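2026-05-05, bench notes, marker sorting

Picked up the wrist-view branch again. State of play: Prita (perception) is on the new checkpoint, Negussie (grasp planner) is on whatever I left it on before the weekend, and the config file claims something else for both. Fixed the config file first, which felt like progress.

Main complaint today is the cloth. Prita's segmenter is fond of botany. With the floral tablecloth down it proposes 7 grasp candidates on a clear patch, all of them fern. The thin stems are about as wide as a marker at low resolution, and the yellow flowers score surprisingly well as caps. I could swap in the plain mat and have a lovely demo by lunch, but then we'd be back here in August with the same bug and less patience.

What helped was gating on depth before color. A printed leaf has no height, so anything under 9 mm gets dropped before the color head sees it. Candidates on bare cloth went to zero. The bad news is that a marker lying flat is not a lot taller than that, and the threshold now eats the occasional one whole. Need to make it scale with camera height instead of being a number I typed.
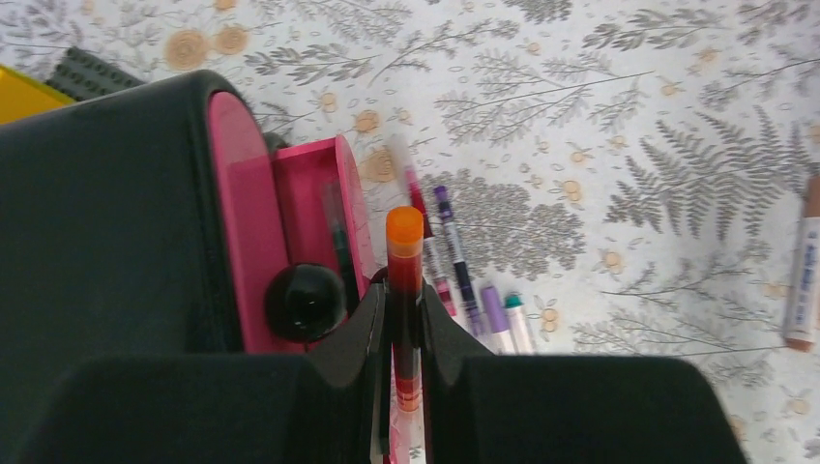 Second problem is the fingers. The self-mask in Negussie still uses the old pad geometry, so whatever is held between the pads gets partly masked out along with them. The planner then decides the gripper is empty and goes looking for another marker while holding one. Ambitious. Patched it with a 3-pixel shrink on the mask edge and a check on finger width: if the fingers have stopped short of closed, believe the fingers.

Replayed the logs through Firken after the patch. False empties down from 7 to 2, and both of those have motion blur I'd have trouble with myself.

Translucent caps still give holes in the depth. Filling them from the body below works if the marker is upright and makes nonsense if it isn't.

To do:
- threshold as a function of height
- new pad mesh into the self-mask, then delete the shrink hack
- stop Drillora overwriting the config at startup
- rerun the cloth set with the lights off on the window side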